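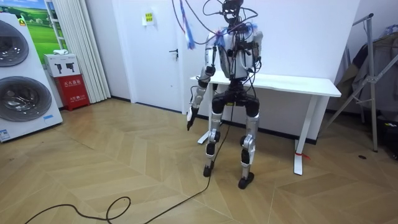
4. What happens while an order is on hold

Figure 1. A humanoid robot with a silver-white body, black joints and loose wiring, standing on a herringbone floor.

I should own up to a bias at this point. Before I came to research I spent two years answering phones at a housing advice line, and what I remember best is people asking me whether a rule "still counted" once a judge had paused it. I never had a good answer – and when Wenjie Cao and I began reading tenancy files from the Hultov district, I wanted one badly.

So we read 916 files. All of them concerned the landlord licensing rules that the district court put on hold in August, pending a full hearing. In 733 of them somebody (a tenant, a landlord, a clerk) had written down what they thought the hold meant, and those are the ones I talk about in this section. The remaining 183 say nothing on the point, and I've left them out of the tables.

What struck me first was how many people treated a pause as a repeal. Landlords stopped renewing licences, which the order plainly let them do, but a good number also stopped sending in safety certificates, and those come under an older law that the court never touched! Ifor Craddock, who coded the first batch with me, had a separate label for this, "spillover", and I've kept it because I couldn't think of a better one.

Clerks were more careful, though they didn't agree with each other. At the Rerudari office they carried on taking applications and put them in a drawer. The Fu office sent theirs back with a note. Neither had been told what to do, as far as I can see from the letters, and the order itself is silent on applications already in the post. I went back and forth over whether to count the drawer as compliance. In the end I did, but Wenjie still thinks I'm wrong, and her reasons are in the appendix.

4.1 Who asked for advice

Only five tenants in the set had spoken to a solicitor before writing to the district. I had expected more – the local advice centre is a short walk from the court. Most had gone by what a neighbour or the landlord told them, and their letters often repeat the landlord's wording. I come back to those letters in section 5.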